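Skivness Handheld Gripper Pair
Bench Practice Kit with Printed Operating Standard

Overview

The Skivness Handheld Gripper Pair is supplied for facilities that record manual tasks and require each station to be operated in the same manner. Each kit contains a left and a right gripper, two cable sets, a bench layout card and the Zatberg Bench Standard in printed form. The standard was prepared by Elibariki Langat and is reviewed every January.

Scope of the Standard

The standard applies to tabletop handling of household and light workshop items weighing up to 2 kilograms. It does not apply to heated items, liquids in open containers or blades. Facilities handling such items should refer to the Oltton supplement, sold separately.

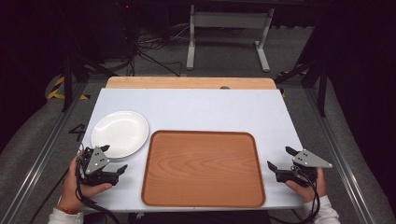

Station layout is addressed in the first section of the standard. The work surface must be level, plain in color and free of items that do not belong to the task. Task items are set down before the operator takes hold of the grippers. Where two items are used, as with a round white plate and a wood-grain tray, a gap must be left between them so that each can be approached separately. Cables are to run down and away from the jaws, toward the operator's side of the table. Floor tape in yellow and black is the approved marking near stand bases.

Operator Requirements

Operators shall complete the short course before working without supervision. Sleeves must not reach the jaws. Both grippers are held throughout the task, including when only one is needed. A task that has been interrupted is entered in the log as incomplete and started again from the original layout.

Inspection

Jaws, mounting plates and cable connections are inspected at the start of each shift. A gripper that fails inspection is tagged and removed from the station. Jaw pads are replaced after 976 tasks or at the first sign of wear.

Ordering

Part number: Trujillo 70
Contents: one pair of grippers, two cable sets, layout card, printed standard
Inspection log: pad of 100 sheets, ordered separately

Questions regarding the standard may be directed to Yu-na Seok, Product Compliance, Skivness.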